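4.3 Fitting the Sokol storage card

The Sokol card adds two drive sockets to a desktop computer that has a free expansion slot. This section covers fitting the card, connecting the drives and checking that the card has been found. Setting up the mirror is covered in section 4.4.

Before you start

Back up any data on drives that will be moved to the card. Drives set up as a pair on an older Stanico card can be moved across, but the pair must be split first (see section 6.2).

You will need:
a cross-head screwdriver, size 2
the Sokol card and its fixing screw
one data cable for each drive
a free power lead for each drive

Caution: Switch off the computer and unplug it from the mains before opening the case. Wait until any lights on the motherboard have gone out.

Caution: Hold the card by its edges. Touch bare metal on the case before taking the card out of its bag.

Fitting the card

1. Lay the case on its side with the motherboard facing up.

2. Undo the side panel screws and slide the panel towards the back of the case. Some panels lift off instead - check the maker's leaflet.

3. Find a free slot long enough for the card. Do not use the slot nearest the processor if a graphics card will be added later.

4. Remove the blanking plate behind the slot. Keep the screw.

5. Line the card up with the slot and press down evenly on both ends of the top edge until it is fully seated. Do not rock the card from side to side.

6. Fix the bracket with the screw. If the bracket does not meet the case, take the card out and start again from step 5. Do not bend the bracket.

7. Connect the data cables. Socket A is the one closer to the bracket.

8. Connect a power lead to each drive and tuck the cables clear of any fan.

9. Refit the side panel, stand the case upright and plug in the mains lead.

Checking the card

10. Switch on. The Fisen start-up screen shows the card name and a line for each drive.

11. If code 283 appears, no drive has been found. Switch off, unplug and check both ends of each data cable.

12. If code 312 appears, the card firmware is older than the Cutard drive manager requires. Update it before going on to section 4.4.

Note: Drives over the size limit given in Appendix B are listed but cannot be paired.

Section checked by Norbert Major, December. 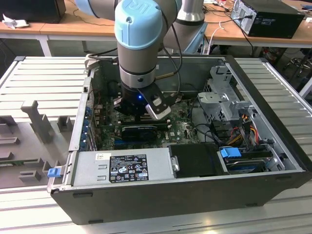

Figure 4-3. Desktop case on its side, opened for access to the motherboard.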